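Soft pad or stiff jaw on a hand-held gripper, and where to put the marker?

We are comparing two hand-held grippers for recording pick-and-place tasks. Unit A has a soft V-shaped pad. Unit B is grey, more angular, and carries a square marker on a cube on top. Over 548 recordings, B lost its tracked position far less often, but A dropped fewer small parts. Controller and logging software are the same on both. Is it worth moving a marker cube onto A, or will the added height cause trouble?

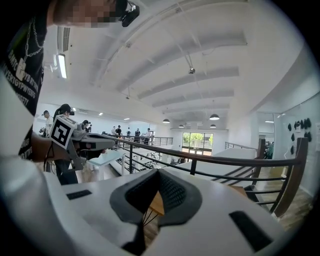
Jovmont
Bench technician, Ridasville | Member

Worth trying. With both units in one room, as you get from A's own camera, B's marker is easy to pick out against a busy background of railings and lamps. The pattern is plain black and white, with a white face around the border. Keep that margin if you print your own.

Two checks first. Weigh A with the cube fitted; ours began to tip forward in the hand after 3 hours. Then hold the grip at 5 fixed points on the bench and log the reported position at each. If the spread is no better than before, the marker is not your problem.

I would leave the soft pad alone. Change one thing per run or the figures mean nothing.

Aerts
Member

We used the Zutia mount for this. Fine, but the screws work loose. Check them every Friday.

Zutia_user2
New member

Same problem with drops on a stiff jaw. Rubber tape helped a bit. Don't know about markers, we track with the camera only. What exposure are you using? Ours was set too long and almost half the lost positions went away when we shortened it.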